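Gone Fishing at Garnanon

41 shares | 5 comments

Ask the students in the Garnanon robotics club what they did all November and you'll get one word: fish. Toy ones, scooped out of a tray of water with a toy net, by a pair of robot arms the club calls Frimpong.

It sounds like a carnival game, and that's where the idea came from. Salamatu Aryee, who coaches the club, ran a fishing booth at the Toltavby street fair and watched little kids get the hang of it in a minute or two. "I came back and said, okay, let's see how long it takes us," she says. "I thought we'd be done by Thanksgiving!"

They were not done by Thanksgiving. The students steer the arms by hand to record each try, then train a program on what they've saved. So far they have 3,829 tries on file, and only 516 of those were good enough to learn from. Water is the trouble. A block stays where you put it, but a fish drifts away the second the net makes a ripple - and then everybody at the table groans.

I stayed for two hours and could have stayed for four. The room gets wonderfully loud. One group argues about net angle (flat and slow, or steep and quick?) while another digs through log files looking for try 116, which is club legend for landing two fish at once.

Next up is the Jotau Challenge in the spring, where each team gets five minutes at the water. Aryee wants a steady score. Her students want another 116.
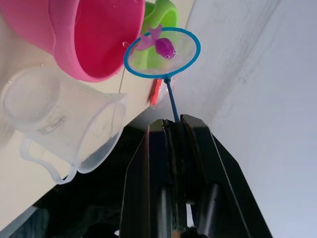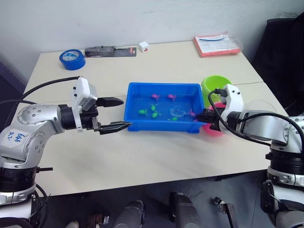
A purple fish in the blue net, first picture, and the two arms at the tray, second picture.

Back to top | Contact the editors | All rights reserved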